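### 3.2 Retention of hand skills after a break from practice

Skills learned in a short course fade when they are not used. Earlier work at Løken followed learners for a few weeks only, so we asked what was left after a full term without teaching. We sent a questionnaire to 236 former learners on the Benau evening courses, and 200 replied. The courses covered bookbinding, net mending, upholstery, basic wound closure and fly tying — five crafts that all depend on tying small knots under tension.

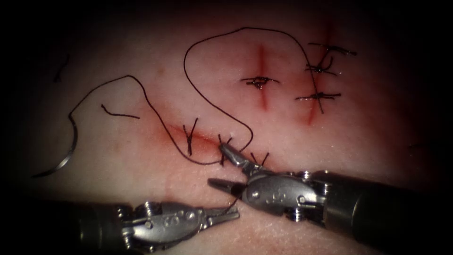 *Gudrun Tveit and Joar Eklund*

**Figure 5.** Knotted stitches in dark suture material across incisions in a practice tissue pad.

Most of those who replied said they could still tie the knot they had been taught first. Fewer could say how far apart the knots should sit, and several had gone back to the course booklet to check. Bookbinders reported the least trouble. Many of them had kept a sewing frame at home, which the net menders had not.

Age made little difference to the answers. Time since the last class did, and it mattered more for spacing than for the knot itself. We did not ask learners to send in finished work, so the results rest on what they told us. Section 4 compares these replies with the tutors' own notes from April.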